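The small white board comes back to the kitchen table

Delyth Lougher gave up on her phone's shopping list in the second week of March. She had three versions of it, two of them shared with her husband, and she still came home without washing powder. What replaced it was a plain white board, kept flat on the end of the table where the post used to pile up.

"I write on it standing up, with my coat on," she says. "Then I take it with me as far as the front door and read it out loud. It works better than anything else I've tried."

Small boards have been part of primary classrooms for years, and plenty of adults first met one there. Using one at home is a different matter. It tends to live flat on a table, next to crumbs and tea, and it gets written on by people who are in a hurry. The surface has to be smooth enough to wipe in one go, and big enough that a list doesn't have to run up the side.
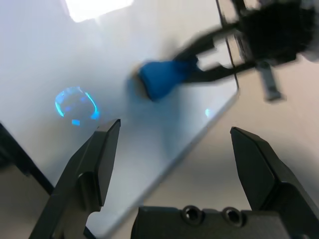 Is it better to lay a board flat or hang it on the wall?
Flat suits lists and working things out, as you can lean on it and more than one person can write. A wall is the better choice for anything that has to stay up all week.

Shine is the usual complaint with the flat arrangement. A glossy board under a ceiling light throws the light back at you, and pale pens such as yellow or orange vanish. Wyn Morgan, who tutors maths from his dining room in Swansea, turns his board a quarter and moves his chair until he can read the whole of it. He sticks to black and dark blue pens and keeps them lying on their sides so the tips don't dry out.

He is also firm about erasers. Kitchen roll will do for a day or two, but it leaves a grey film that builds up, and a sleeve is worse. A proper block with a felt side lifts the ink and is easy to hold. They are sold in all sorts of shapes now, mostly with children in mind, and Morgan's pupils fight over the odd ones. His own is a plain rectangle that came free with a pack of pens.
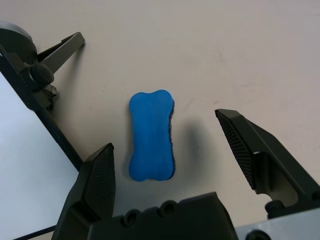
Blue bone-shaped eraser with a dark grey felt backing.

Felt fills up with dry ink sooner than people expect. Tap the block against the inside of a bin, then go over it with an old toothbrush. If it still leaves streaks, the felt is finished. For the board itself, a damp cloth once a week is enough, followed by a dry one. Old marks that won't shift can be drawn over with a fresh pen and wiped straight away, which softens the ink underneath.

Lougher's board has a job beyond shopping these days. Her daughter has claimed the left half for spellings, and the list has had to get shorter. Washing powder is still at the top.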